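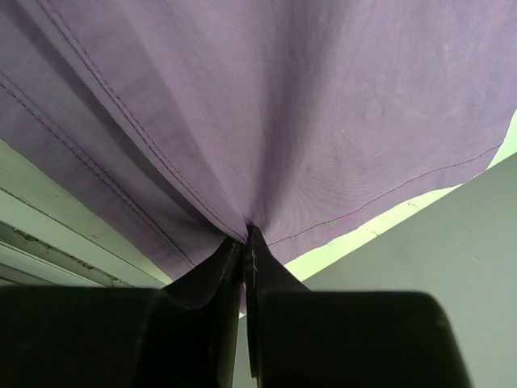 Purple cotton-type cloth, held at one point. The hem on the left has two rows of dark stitching.

Fundcombe Laundry Room - Cloth and Folding Gallery

The linen store at Fundcombe was sorted in June. Most of what came off the shelves was plain household cloth: napkins, table covers, aprons, pillowcases and a stack of squares that had been cut down from something larger. Titilayo Jibrin washed and folded it over two afternoons, and Innes Lindsay wrote the notes on this page.

The purple cloth opens the gallery. It is a muted shade, closer to lavender gray where the light reaches it and a darker violet down in the folds. The surface is matte, with faint mottling and small pale specks. Creases run out from the point where it is gathered. On the right there is a single thin line of dark stitching along the other hem.

The notes below go with the cloth in the store. They are grouped by shelf, in the order Titilayo worked through them.

TOP SHELF
Table covers. These are the largest pieces and take two people to fold. Fold in half lengthwise, then in half again, then roll from the short end. Rolled covers come out with fewer hard creases than flat ones. The long Nerulia cover has its own tube and should go back in it.

SECOND SHELF
Napkins and squares, up to 11 in a pile. Taller piles lean over and end up on the floor. Colors are kept together, and anything with a stain goes in the basket by the door.

THIRD SHELF
Aprons and kitchen towels. Tie the apron strings once, loosely, and tuck them inside before folding. Towels are folded in thirds so that they fit the rail in the kitchen without being opened out again.

BOTTOM SHELF
Pieces waiting for repair. Catriona MacAulay takes these home when the pile is big enough. Pin a scrap of paper to the spot that needs work - she has asked for this more than once.

A NOTE ON HEMS
Ermanno Carbone asked why some hems in the store have one row of stitching and some have two. The double rows were put in on pieces that get pulled about a lot. The first row holds the fold and the second, close to the raw edge, keeps it flat in the wash. Single rows are quicker to sew and do well enough on edges that see less handling.

When folding a hemmed piece, find a corner first and work along the hem from there. Picking a cloth up from the middle is fine for moving it from one pile to another, but it has to be laid down and smoothed out again before it can be folded.

WASHING
Dark and purple pieces go in together on a cool wash. The first wash of anything newly dyed is done alone. Nothing from the store goes in the dryer except the towels. The rest is hung on the Wunda rack by the window and taken down while there is still a little damp in it, then pressed by hand and left flat for an hour.

BORROWING
Cloth can be borrowed for suppers and sales. Write the shelf and the number of pieces in the book on the hook. Table covers should come back washed. Napkins can come back as they are, in a bag with your name on it.

Shelves and rack put up by Alasdair Leckie. The key to the store is kept in the kitchen drawer, on the green string.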